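Skollach Facilities Desk
Print this page | E-mail this page
Reading time: 3 minutes

Ticket: Faltby front rooms - flowers, vases, bunches falling apart
Opened by: Onyekachi Sani
Handled by: Olanrewaju Akinola
Priority: normal (was low)
Status: closed, see last entry

Thursday, 8:10 am - O. Sani
Third complaint from the Faltby people. Flowers in the front rooms look bad by lunchtime. Heads all flop to one side, stems show, one vase went over onto the sign-in book. No water in it so no harm. These are the keep-forever kind, not fresh, so it isnt a watering thing. Two vases per table, one bunch each. Can somebody look today, they have visitors at 2.

8:35 am - O. Akinola
Got it. Questions before I go over:
- which vases, the old ones or the Fodia ones
- are the bunches going in with the ties on or off
- did anybody trim the stems

8:50 am - O. Sani
Fodia. Came in last month. Ties on I think?? Didn't trim anything, just dropped them in as they came from Tanabe.

10:05 am - O. Akinola
On site. Vase opening is wider than the old ones. Bunch drops straight through to the bottom and leans on whichever side the rose is. Rose is the heavy bit. Everything else weighs nothing.

Tried:
1. Turning the bunch so the rose faces the wall. Leans on the wall side now. No better.
2. Tie off, stems loose. Worse. Whole thing spread out flat and the small stuff slid down inside. Took ages to get it back together.
3. Tie back on, moved lower. Better. Holds at the neck, stems spread a bit underneath and grip the sides.
4. Same as 3 plus gravel in the bottom. Best so far. Doesn't tip when I knock the table.

10:40 am - O. Akinola
Note on the order, as this cost me a while. Lay the bunch flat on the table next to the vase first, heads away from you, stems toward you. Fix the leaves and the tie while its lying down. Then lift by the stalks, just below where they're gathered, and lower it in. If you grab it by the heads the little cream flowers come off - lost a few that way already. Stand the vase first, gravel in, then flowers. Don't try to pour gravel around stems, it goes everywhere.
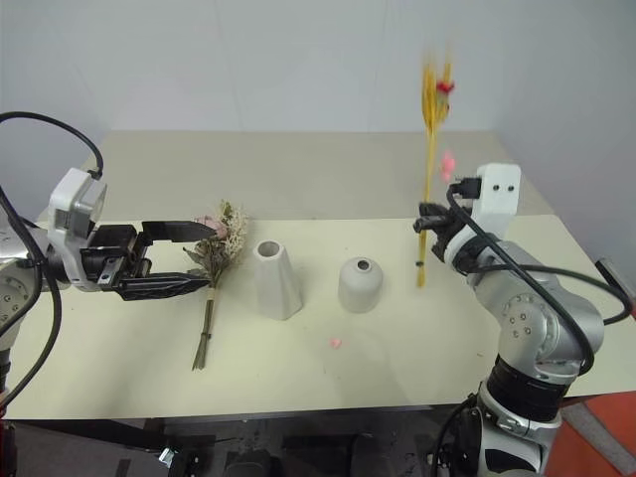

Can I use the same gravel for both vases, or does each one need a different amount?

Same gravel, same amount: 250 g per vase, measured dry. Comes a bit under halfway up in the Fodia ones, and the stems should stop on top of it and not get shoved down in.

11:20 am - O. Sani
Ok thanks. What about the wrapping? Some of ours have the tan stuff around the stalks, reception took it off on one table becuase they thought it was packaging.

11:30 am - O. Akinola
Leave it on. It's part of the bunch and it thickens the middle so it sits better in the neck. The one with it off is the one that fell over, I bet. If it's in the bin get it out, otherwise I have some brown paper, close enough.

11:45 am - O. Sani
Found it. Bit creased.

12:15 pm - O. Akinola
Fine. Rewrapped, tied, back in. Front table done. Moved both vases in from the edge too, sleeves were catching them.

Still to do: 18 bunches in the back store, all tied too high. Not doing those today. Whoever puts them out needs to slide the tie down before they go in. Dust them first, soft brush, no spray - spray marks the rose.

1:30 pm - O. Sani
Visitors early. Table looked fine, no comments so far.

4:40 pm - O. Sani
Still standing. One leaf on the floor, stuck it back in. Asking Tanabe if they can tie lower on the next order, and whether they sell the gravel or if we keep buying it ourselfs.

4:55 pm - O. Akinola
Closing. Reopen if one goes over again. Gravel bag is under the sink, half left.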